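Jurkavville Residents' Forum > Parks and Facilities > Reservation fees at Brelledeck Hall

brelledeck_office
Please be advised that the hourly fee for the main room will rise in April. Groups with 6 or more bookings a year will keep the present rate.
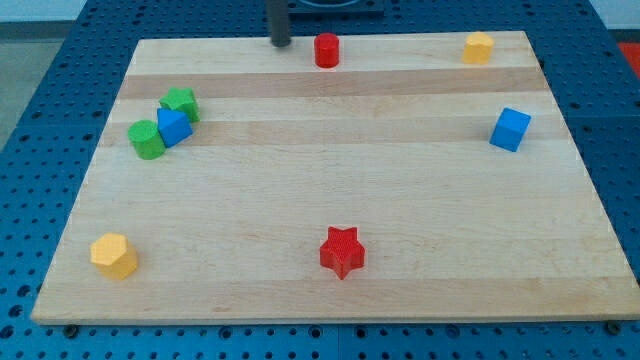
Requests for the present rate must reach the office before the change takes effect — late forms will be held until the next review.

istia_lane
Our reading group meets twice a year. I object to a rule that favors frequent users.

northside73
I respectfully disagree. Regular groups pay for most of the upkeep.

istia_lane
Please post the figures, then.

brelledeck_office
The figures will be posted with the next notice.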